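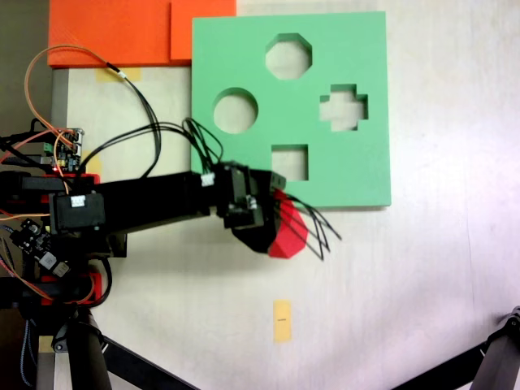
Foam shape sorters: worth it, or should I just buy the wooden one?

Toys and Games board > Toddlers and preschool

tannerspost wrote:
My sister wants to get my son a foam shape board for his second birthday. The kind that's one thick green slab with a circle, a square, a cross and an octagon cut through it. I have doubts. It looks like something you'd pack a lamp in. We already have a plastic bucket sorter that he ignores, and I'm not sure why a flatter, squishier one would do any better. She says foam is "gentler." Gentler on what? He's two, he throws everything, I suppose the wall would thank her.

Has anyone had one in the house for more than a month? I want to hear from people who own it, please, and I've already read the back of the box.

mudroom_meg wrote:
We've had one since my daughter was 20 months. Green board, four holes, same idea. She's three now and it's still in one piece, which I did not expect. There's a bite out of one corner but that was the dog.

It's quiet. I'd pay for that again.

oldgrump_dad wrote:
Quiet, sure. It's also light enough that the whole board slides when the kid pushes on it. My grandson would put a piece against the hole, lean on it, and the board would go across the table and onto the floor. Then he'd cry, then I'd pick it up. Repeat until lunch. A wooden one stays put because it weighs something.

I'd also like someone to explain the octagon to me. What two-year-old needs an octagon? It's a circle for people who want to argue.

bayu_l wrote:
The octagon is the good part. I run the play corner at a parent and child group, and the octagon and the circle together are where kids start to really look at the piece in their hand. With a star or a heart they can tell from across the room. With those two they try the wrong one, it nearly goes, and they have to think about it.

I'll give you the sliding. We put two bits of masking tape on the table for the corners and show them where the board goes. Doesn't hold it down, but they like putting it back on the marks.
-- Bayu Lumbantobing

oldgrump_dad wrote:
"They have to think about it" or they mash it in because it's foam and foam gives. I've watched that happen. The circle went into the octagon with a thumb behind it and everybody clapped. What did he learn? That thumbs work.

mudroom_meg wrote:
Depends on the foam. Ours is pretty firm and the hole is tight, so the wrong piece sticks up and looks wrong. I've seen the dollar store kind where anything goes in anything. If you can squeeze the board between two fingers and it stays squeezed, leave it on the shelf.

tannerspost wrote:
OK, that's useful. The one my sister picked is the Pladura. She sent me the listing and it says "over 2,000 happy families," which makes me trust it less. Who counted them? Did they check back later to see if they were still happy?

no_batteries wrote:
I had the Pladura and sent it back. The smell out of the bag was strong enough that I left it in the garage, and after a week I still didn't want it near a kid who chews. Maybe I got a bad one. The customer service person told me it was "a fresh foam scent." Nope.

The Condano is the one we kept. Same four holes, less smell, edges cut cleaner. I'm not going to tell you it's a great toy. It's a slab with holes in it.

marlina_s wrote:
Different experience here, our Pladura had hardly any smell. I did wash it first in the sink with dish soap and stood it on end by a window. So I wouldn't write off the brand based on one bag, though I'd want to sniff it before wrapping it up as a present.

What I'd really look at is how thick the board is. You want walls inside the hole, so the piece drops in and the edge guides it. On the thin mats the piece just lies there and pops out when you lift the board. Thick board, deep holes, and the kid can feel around the inside with a finger. My younger one did that for ages before she ever tried a piece.
-- Marlina

oldgrump_dad wrote:
I'll agree on thickness. Thin ones are placemats.

kjr_in_ohio wrote:
Can I ask the dumb question? Why does the hole have to go all the way through? Our wooden puzzle has a bottom, with a picture of the shape painted in it. With the foam one you see the table through the hole. My kid puts the piece in, lifts the board, and the piece stays behind on the table. He thinks it's broken.

bayu_l wrote:
Not dumb at all. Some kids hate it and some think it's the best trick in the world. If yours hates it, put a tray under and carry the lot together. I wouldn't glue a backing on. Crumbs get in and then you can't clean it.

The color of the table matters more than people think, too. Green on a pale table, you can see each hole from anywhere you sit. On our dark rug the holes sort of disappear for the little ones.

no_batteries wrote:
I'm skeptical about the table color thing. Is that from something you read or just a feeling?

bayu_l wrote:
Just from watching. I moved the board from the rug to a whitish wood table and the same kids did better. Could be that they were sitting up. I didn't run a study on it.

no_batteries wrote:
Fair enough. I'd bet on the sitting up.

tannerspost wrote:
Now I'm worried about chewing. He bites everything and somebody already mentioned a dog. Do chunks come off?

mudroom_meg wrote:
The dog got a chunk. My daughter got tooth marks and nothing more, but I was sitting right there. If yours is a real biter I'd wait, or put it away when you leave the room. I would not hand it over in the back seat and drive.

marlina_s wrote:
Same. Check it for nicks every so often too. Once there's a tear, a bored kid will work at it with a fingernail. Ours started at the cross, on one of the inside corners, and I threw the board out. The cross always goes first because there are so many corners to pull at.

oldgrump_dad wrote:
So we've got a toy that slides, smells, tears at the cross, loses its pieces out the bottom and can't be left with a child. And we're recommending it?

mudroom_meg wrote:
Yes. Have you ever been hit in the shin with a wooden cube?

oldgrump_dad wrote:
I have. I learned to wear slippers.

kjr_in_ohio wrote:
Has anyone tried cutting their own? I've got spare foam sheets in the garage, orange mostly, left over from a Purba floor mat set. Seems silly to pay for a square with holes in it.

no_batteries wrote:
I tried. The round hole came out like a potato. Straight cuts are fine with a new blade and a metal ruler, so the square is easy and the cross is slow. But the circle and the octagon have to be different enough that a kid can tell, and mine weren't. I couldn't tell either. Floor mat foam also has that texture on one side, so the pieces have a right way up and my son got fixated on it.

If you do it, cut the pieces a hair smaller than the holes. I cut mine to the same line and they jammed.

kjr_in_ohio wrote:
Good to know. I may do a square and a circle and stop there.

marlina_s wrote:
Honest opinion, two shapes is enough to start with anyway. You can hold off on the other two with any of these. Just give him the round piece and the square piece and keep the rest in a drawer. The boxes all say 18 months and up, but mine couldn't do the cross until she was 28 months, and I'm told she's a smart kid. By me, mostly.

tannerspost wrote:
OK. I told my sister yes, but the Condano, and she's opening the bag before she wraps it. She also found a Goltus set with 60 pieces and I said absolutely not. I'll be finding those under the couch when he's in high school.

I still think he'll play with the box. Party is Sunday, I'll report back.

oldgrump_dad wrote:
Put me down for the box.

tannerspost wrote:
Update for the people who asked. Box first, as predicted, for most of the afternoon. Then he sat down with the board and put the round piece in the round hole, took it out, put it in again, and did that until dinner. Won't touch the octagon. He wore the green board on his arm for a bit, up through the square hole. No smell that I noticed, but my sister says there was some on the first day.

I'm not converted. Ask me in March if it still has all its corners.

no_batteries wrote:
Check the cross first.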